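Drosine sort son premier bol, et je suis bien contente de vous l'écrire moi-même

Communiqué de presse — 11 décembre

Bonjour à toutes et à tous,

D'habitude, c'est une agence qui rédige ce genre de texte pour nous, avec des phrases bien repassées et une citation de moi que je n'ai jamais prononcée. Cette fois je m'y colle, alors pardonnez les parenthèses (il y en aura). Je m'appelle Safta Barbu, j'ai fondé Drosine avec Emanuel Ursu, et nous vendons depuis le début des soupes et des bouillons à emporter dans nos deux boutiques. Aujourd'hui, nous annonçons quelque chose d'un peu différent : la consigne sur nos bols, pour tous nos clients, dans les deux boutiques et chez les restaurateurs qui nous suivent.

Le principe tient en peu de mots. Vous prenez votre soupe dans un bol réutilisable, vous laissez deux euros, vous rapportez le bol quand vous voulez et on vous rend vos deux euros. Pas d'application à télécharger, pas de compte à créer, pas de code à scanner devant la caisse pendant que la file s'allonge derrière vous. J'y tenais beaucoup ! Ma mère achète sa soupe chez nous et elle n'a pas de téléphone qui fasse autre chose que téléphoner.

On y pense depuis longtemps, en réalité. En mai, nous avons lancé un essai avec 100 bols dans la boutique du haut, sans rien dire à personne, juste une affichette écrite au feutre à côté du pain. Je m'attendais à les voir disparaître en une semaine. Emanuel, lui, avait parié le contraire, et je lui dois donc un déjeuner que je n'ai toujours pas payé. Les bols sont revenus, parfois lavés, parfois avec un reste de potiron séché au fond, et une fois garnis de noix — merci à la dame des noix, si elle nous lit.

Depuis cet essai, nous avons servi 848 soupes en bol consigné. Le chiffre n'impressionnera pas les grandes enseignes, je le sais bien, mais il nous a suffi pour comprendre ce qui marchait et ce qui coinçait. Ce qui coinçait, c'était surtout le couvercle. Le premier modèle fuyait dès qu'on penchait un peu le sac, et j'ai moi-même inondé le siège passager de la voiture avec un bouillon de betterave. On a changé de couvercle. La voiture garde une auréole rose.

Pour la suite, nous avons commandé 1 000 bols supplémentaires à la maison Van Rooij, qui nous a reçus trois fois, qui a refait les bords parce que je les trouvais trop coupants à la lèvre, et qui n'a jamais soupiré au téléphone (ou alors très loin du combiné). Le lavage sera assuré par Fadach, une petite blanchisserie de vaisselle qui travaille déjà pour des traiteurs du quartier et qui passera chaque soir avec ses caisses.

J'ai demandé à Emanuel une phrase pour ce communiqué, parce qu'il paraît qu'il en faut une. Il m'a répondu ceci, entre deux marmites : « Un bol, c'est plus lourd qu'une barquette, et la soupe y reste chaude plus longtemps. Moi, c'est pour ça que j'ai dit oui. Le reste, demandez à Safta. » Voilà, vous avez sa citation officielle.

Côté prix, rien ne bouge : la soupe du jour reste au même tarif, consigne à part. Les barquettes jetables resteront disponibles pendant les premiers mois pour celles et ceux qui partent prendre un train et ne repasseront pas de sitôt. Si vous venez avec votre propre récipient, on le remplit aussi, bien sûr, à condition qu'il soit propre et qu'il ferme. On nous a déjà tendu un vase, et on a dit non pour le vase.

Les restaurateurs intéressés peuvent rejoindre le réseau sans frais d'entrée. Nous en comptons 10 pour le démarrage, tous à portée de vélo, et un bol pris chez l'un peut être rendu chez n'importe quel autre. La liste sera affichée à la caisse et mise à jour à la main (par moi, donc soyez indulgents avec l'orthographe des enseignes). Il y a aussi une adresse un peu à part, l'épicerie Skoltcombe, qui ne vend pas nos soupes mais accepte de reprendre les bols jusqu'à la fermeture, bien après la nôtre. C'est précieux pour les gens qui travaillent tard.

Pour fêter ça, nous offrons la consigne du premier bol à tous les clients qui viendront à la boutique du haut pendant la semaine de lancement. Au menu : lentilles corail, poireau-pomme de terre, et la fameuse ciorba de ma grand-mère, que je fais un peu moins acide qu'elle, ce qu'elle ne me pardonnerait sûrement pas. Les journalistes sont les bienvenus, de préférence après le coup de feu du midi, quand on peut enfin s'asseoir et parler sans crier par-dessus le mixeur.

Je réponds moi-même aux demandes d'interview, de visuels ou de recettes (sauf la ciorba). Laissez un message à la boutique du haut, à mon nom, et je rappelle en fin d'après-midi.

À très vite autour d'une soupe,

Safta Barbu
Cofondatrice de Drosine

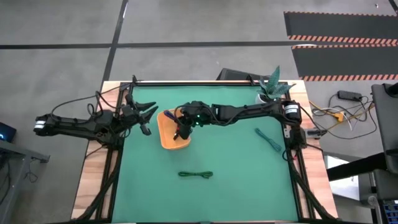

Un bol orange sur un tapis de travail vert surplombé en son bord gauche par un bras noir.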